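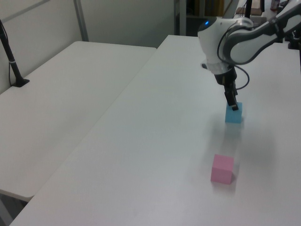 Table check for the Hikside activity room, November 2019. I walked it with Darren Crabtree before the shape-and-color sessions start up again, and I have to say the room is looking great! The long white table has a smooth matte top, so crumbs and pencil marks show up right away, and a light blue cube and a pink one stand out on it beautifully. Please keep clear tabletop between pieces like that when you set up (the little ones reach fast).

**Table**

- [x] Top wiped down, edges included. *Lovely job, whoever did this.*
- [x] No splinters, chips or sharp corners. Ran a cloth along both long sides and it didn't snag once.
- [x] Doesn't rock when leaned on.
- [ ] Feet pads. *One is worn thin. Pichit Sriwong has spares in the Akanda cupboard.*

**Cubes and other pieces**

- [x] Each piece too big for the choke tester
- [x] Paint sound, no flaking
- [x] Washed in warm water and air dried
- [ ] Full set of 100 back in the tub. *We're 2 short! Check under the radiator first, that's where they went last time.*

**Floor and walkways**

- [x] Path to the door at least 33 inches wide
- [x] Mats flat, corners taped
- [ ] Cords tucked along the wall. *Mostly good. The one by the Illerus shelf still needs a clip.*

**Light and air**

- [x] Ceiling lights all working
- [ ] Light at the near end of the table. *A bit dim for sorting close shades. I'd love a brighter bulb there, and Darren is all for it.*
- [x] Windows open and latch easily

**People**

- [x] Room limit of 25 posted by the door
- [x] First aid box stocked (new bandages, the good stretchy kind)

Four boxes still open. Initial next to each one as you close it and leave the sheet in the Rindum folder.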